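Le bois de réemploi aura son dépôt à Ludelow

2020-08-26

La commune de Ludelow ouvrira en décembre un dépôt consacré au bois de réemploi, dans l'ancienne halle de la menuiserie Haslinger, route du Canal. Le conseil municipal a voté la convention à l'unanimité moins deux abstentions. Le site accueillera les planches, les plateaux et les chutes que les artisans du secteur envoient aujourd'hui à la benne.

La halle couvre 686 mètres carrés. Elle était fermée depuis le départ de l'entreprise vers la zone de Hoson, où celle-ci a regroupé ses ateliers. Le bâtiment appartient à la commune, qui l'avait racheté avec l'intention de le démolir pour agrandir le parking voisin. Le projet de parking a été abandonné après l'étude de sol.

La gestion du dépôt est confiée à l'association Sira, déjà connue dans le canton pour sa matériauthèque. L'association paiera un loyer modéré pendant les deux premières années, puis un loyer indexé sur ses ventes. Elle prend à sa charge l'aménagement intérieur. La commune finance la réfection de la toiture côté nord et la mise aux normes électriques.

« Nous refusons du bois toutes les semaines faute de place », explique Li-hua Fung, coordinatrice de Sira. « Des lames de parquet, des plans de travail, des fonds d'armoire. Les gens repartent avec leur remorque pleine et vont à la déchèterie. » L'actuel local de l'association, au rez-de-chaussée de l'ancienne école, ne permet pas de stocker les pièces de plus de deux mètres.

Jusqu'ici, 37 artisans et entreprises ont signé une lettre d'engagement. Ils déposeront gratuitement leurs chutes à condition qu'elles soient triées par essence et débarrassées des clous et des agrafes. Les panneaux de particules seront refusés, de même que les bois traités à la créosote et les traverses de chemin de fer. Les bois peints seront acceptés au cas par cas, selon l'âge de la peinture.

Les particuliers pourront apporter leurs pièces le matin, sur rendez-vous. La vente se fera l'après-midi. Les prix seront fixés au mètre linéaire pour les résineux et à la pièce pour les feuillus. Sira prévoit de vendre le bois 40 pour cent moins cher que le neuf de qualité comparable. Les associations et les écoles de la commune bénéficieront d'un tarif réduit, dont le montant n'est pas encore arrêté.

La question du séchage a occupé une bonne partie de la réunion publique. Plusieurs habitants ont demandé comment seraient traitées les planches restées longtemps dehors. Do-yoon Jin, ébéniste et futur responsable du stock, a répondu que chaque lot serait mesuré à l'humidimètre à l'arrivée, puis empilé sur tasseaux dans la partie ventilée de la halle. Les pièces trop humides ne seront pas mises en rayon. Il a ajouté que les bois attaqués par la vrillette seraient isolés et, si l'attaque est active, refusés.

Les riverains de la route du Canal s'inquiètent de leur côté du passage des camionnettes. La convention limite les livraisons à la plage de 8 heures à 12 heures et interdit l'usage des machines fixes après 18 heures. Un comptage de la circulation sera effectué au printemps. Le stationnement sera possible dans la cour, l'accès des poids lourds restant interdit par la rue des Tanneurs.

Erable, hêtre et frêne seront les feuillus les plus présents dans les rayons, d'après les premiers engagements des donateurs.
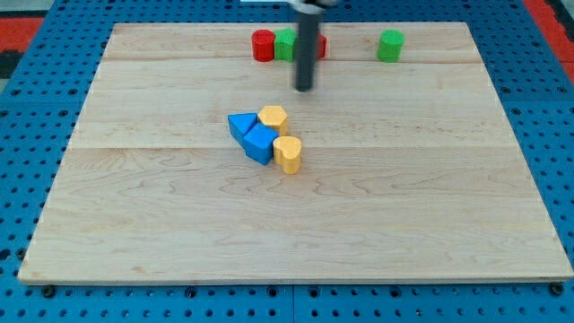 Temps de lecture : 4 min

L'érable clair est recherché pour les plateaux et les planches de cuisine. Son grain fin se ponce bien, et les petits nœuds, longtemps considérés comme un défaut, ne découragent plus les acheteurs. Les plateaux faits de plusieurs planches aboutées ou collées côte à côte présentent souvent des nuances différentes d'une planche à l'autre. Sira les vendra tels quels, sans teinte ni vernis.

Un atelier partagé doit compléter le dépôt dans un second temps. Il comprendrait six établis, une scie à ruban et une dégauchisseuse, réservée aux personnes ayant suivi une formation d'une demi-journée. L'adhésion annuelle est fixée à 100 euros. L'ouverture de cet atelier dépend d'une subvention demandée à la région, qui doit se prononcer avant la fin de l'hiver.

Les travaux de toiture commencent la semaine prochaine. Pendant leur durée, le trottoir sera neutralisé devant la halle et les piétons seront invités à passer en face. L'arrêt de bus « Menuiserie » est maintenu.

Les artisans qui souhaitent rejoindre la liste des donateurs peuvent retirer la lettre d'engagement à l'accueil de la mairie ou au local de Sira. Le règlement du dépôt et la liste complète des bois refusés y sont également consultables.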